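Folding Room - Walk-Round Safety Checklist, August
Checked by: Elie Chidiac
Site contact: Bit-na Choo
Building: Prurnedden, ground floor

Marking: OK, FIX, or ASK. A tick on last month's sheet does not count as a check. I read the last one and every line said OK, including the line for a fire door this room doesn't have.

1. Exits and walkways
Main door opens all the way: OK
Side door opens all the way: FIX. It opens if you lean on it. I was told it has "always been like that." That is not a reason to pass it.
Exit sign lit: OK

2. Overhead
Light fixtures working: OK
Ducts and pipes, visible damage: OK from floor level, which is as far as I got. No ladder was offered. Mal-soon Yeo says the brackets were looked at in spring. ASK for the paper.
Storage on top of cabinets: FIX. Two boxes of Cutetti hangers, not secured.

3. Work tables
Edges free of splinters: OK, checked by hand
Table steady under load: ASK. The label says 200 lb. I would like to know who tested it, and with what.
Surface clear except for the piece being folded: FIX. Crumpled gray cloth also lying on it.
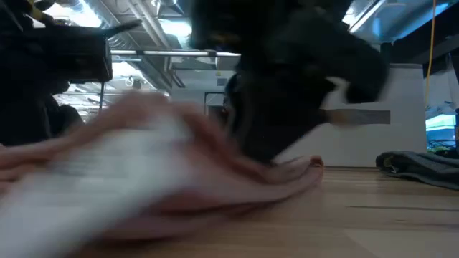 Item 3. Pink cloth in motion over the light wooden table.

Comment: The rule on the wall says large pieces stay on the table from start to finish. Fine as a rule. I have yet to meet a big cloth that reads the wall. Joon-young Noh wants deeper tables and I think he may be right, but the request form has to say why, and "more room" won't get past Elli Vuorinen.

4. Cords and plugs
Outlet covers in place: OK
Extension cords used as permanent wiring: FIX. One, behind the Pawlak steamer. The steamer has its own outlet four feet away. Use it.
Steamer shutoff: OK, tried it twice

5. Floor
Surface clean and dry at time of check: OK
Loose or rocking tiles: ASK. I walked the room and felt none, but I was told the same thing last year about a tile that came up a week later. Tap test still to be done.
Grout: ASK. Needs a proper look along the lines with a flashlight.
Cloth or packaging left on floor: see comment

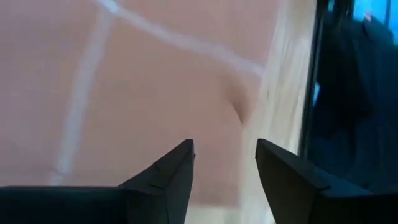 Item 5. Pinkish floor with pale grout lines. Dark curved mark not identified.

Comment: I am not writing "shadow" on this sheet and I am not writing "damage" either. It could be the edge of something lying there. Bit-na to check the spot and put down what she finds, in words, with initials. If it wipes off, say so. If it's a chip, it goes on the repair list with the side door.

6. Supplies
First aid kit: FIX. Kerko kit, 16 items on the lid list, no burn gel inside. In a room with a steamer.
Spill kit: OK
Gloves: OK, small sizes only

7. Left from last time
Side door: still open
Mat at entrance, curled corner: closed. It has been taped. I don't think much of tape, and I'll be looking at that corner again.

Follow-up visit Tuesday. Please don't fill in the right-hand column before I get there.

E.C.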